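The Bed Is the Best Table in the House
By Kulsoom Hayat 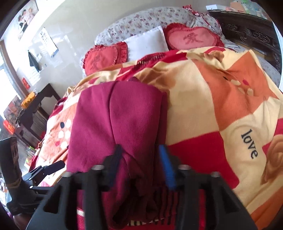 When I moved to Nusbridge six years ago, my flat had one room, one window and no table. I folded my laundry on the bed, and I told myself it was only until I bought some proper furniture. Now I have a table, a good one, and I still fold on the bed.

My mother did the same in our home in Grotholm. In the Hayat family the clean clothes came to the big bed after lunch, and whoever was in the house had to sit down and help. She could fold a shirt in the air without looking at it. I never learned this. I need a flat place under the sleeve, and I need time.

Fleece is the most difficult for me. Cotton remembers where you pressed it, and the next week it almost folds itself along the old line. Fleece forgets everything. You make one fold down the middle, you turn away to take a sock, and when you come back the sleeve has opened again and the lower part has gone into a bundle. For years I thought I was doing it wrong. Then I asked the woman who runs the laundry shop on my street, and she told me she does not fold fleece at all. She rolls it, from the neck to the bottom, and she puts the sleeves inside first.

I tried her way for the whole of April. The rolls stay closed in a drawer, this is true, but on a shelf they fall over and push the others. So now I use both methods. What goes in the drawer I roll. What goes on the shelf I fold long, once, and after that in half, and I do not care if it is not perfect.

It also matters what is on the bed. I used to keep a plain white cover, very smooth, and everything was sliding on it. A fleece blanket holds the clothes in their place. It should be a big one that reaches the corners, and I like it with a loud print. Mine cost 54 dollars at the Vakton market hall, more than I wanted to pay, and it has so many colors that my sister asked me if it was for a child. I like to look at it while I work. A dark jersey is easy to find on orange and cream, but on my old gray cover in winter I lost black socks every time.

I know people who have a special room for this work. A friend of mine paid 425 dollars for a folding counter above her washing machine, with a rail and small baskets under it. It is beautiful and she is happy with it. When I visited her, the counter was full of letters and shopping bags, and the clean towels were on her bed.

There is one rule I keep from my mother, and it is that the bed must be empty before night. In a chair, clothes can wait for a week. On the bed they can wait only until you are tired. Sometimes at eleven in the evening I am still standing there with the last two sweaters - angry with myself, a little - but they go on the shelf, and then I shake the blanket and put it straight.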